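Writing this fast, 20 minutes before I have to leave for the bus. Sorry in advance.

So. The letters. 483 of them, all from my great-grandfather Eskola side, and I have now read every single one. Took all winter. Started in the kitchen, moved to the bedroom when the heating in the kitchen got stupid, finished in March with a cold and a sore neck.

Most are boring! I say that with love. Weather, price of hay, who has a cough. A cousin in Hiltildale who owed somebody for a stove, and keeps owing, for eleven years of letters. I was weirdly invested in the stove.

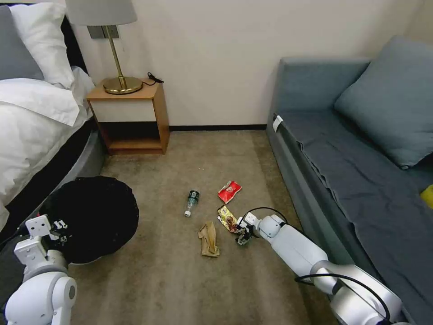 *Winter reading quarters.*

What I learned about doing this, quick version, becuase three people emailed asking.

Do not sort first. I sorted first. Spent two weeks making piles by year and then found out half the years were wrong, he wrote the old year well into spring every time. Just read. Pencil number on a slip, slip in with the letter, move on.

Type the dull ones too. I skipped the hay ones in the beginning and had to go back, since the one mention of the ferry accident is in the middle of a hay one. Four lines, then straight back to hay. 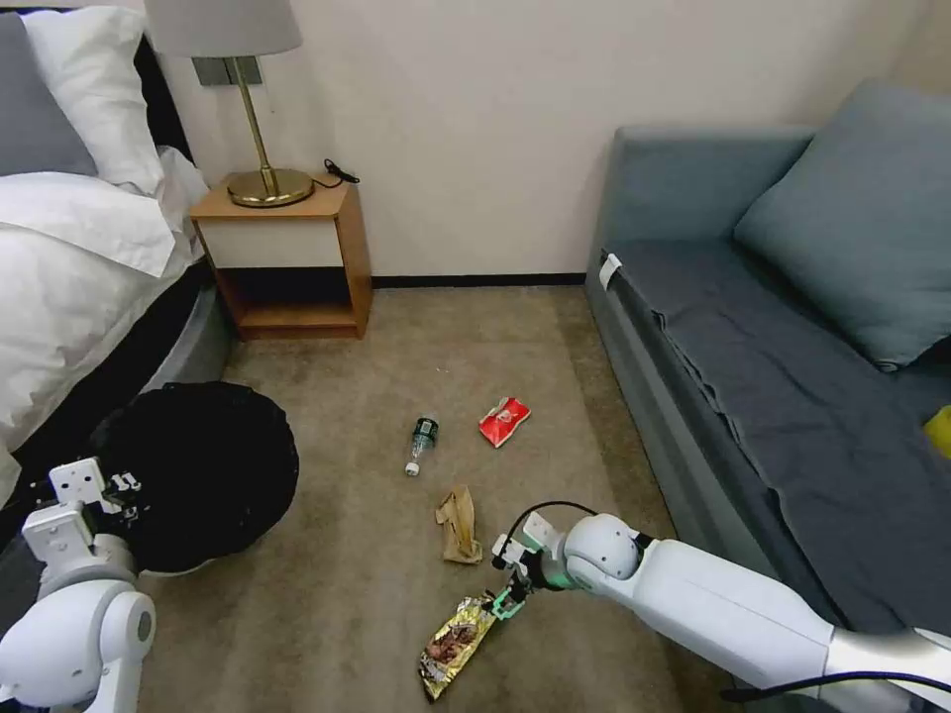 *The end by the sofa. I like it there in the afternoon.*

Handwriting: you get used to it around letter 60. Before that I was guessing. His k looks like an h and his h looks like nothing on earth. Toivo Niskanen, who knows much more about this than me, looked at my first batch of typing and sent it back with so many corrections I went for a walk. He was right on all of it. "Horse" was "church." That changed the story quite a bit.

Numbers, for those who like them. 483 letters, 1,978 pages typed, a bit over 1,000 names (lots of repeats, everybody is called Matti).

Things still to do:

- Find out who "the Dandska woman" is. Comes up all the time from the middle letters on. Is Dandska a place? A surname? A boat?? No idea. 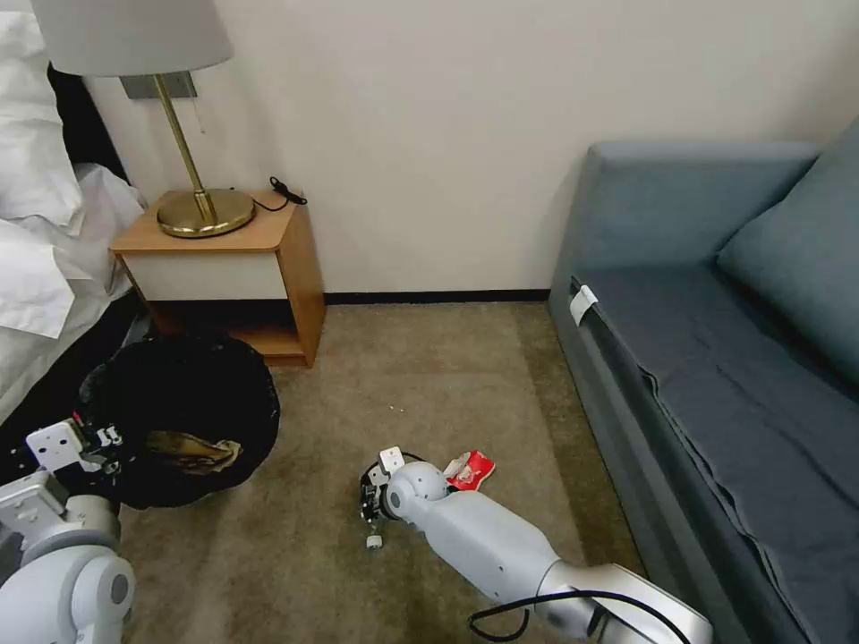 - Ask the Weltley archive if they hold anything from the other side, the replies. They wrote back once and said try again after the move. That was a while ago now.
- Stove. Did he ever pay for the stove.
- Get a proper box. Shoe boxes are bad, I know, please stop telling me.

Also my aunt wants a printed book of it by summer, and I said yes without thinking. 1,978 pages is not a book, it's a piece of furniture. Going to pick maybe fifty letters and let the rest sit in a file for whoever wants them.
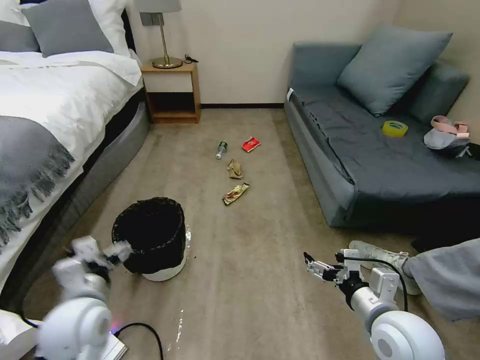

The last letter is the one I keep going back to. Nothing happens in it. He has new glasses, the dog is fat, somebody is coming on the evening train and he needs to go and meet them. I read that one in bed with the brass lamp on and the gray knitted throw over my feet, then read it again, and then it was past midnight and there weren't any more. No goodbye or anything, he thought he'd write next week. He signs off with the same three words as allways and asks for stamps.

Ok bus. More on the Dandska thing when I know something, and if your family has a letter with that word in it PLEASE write to me.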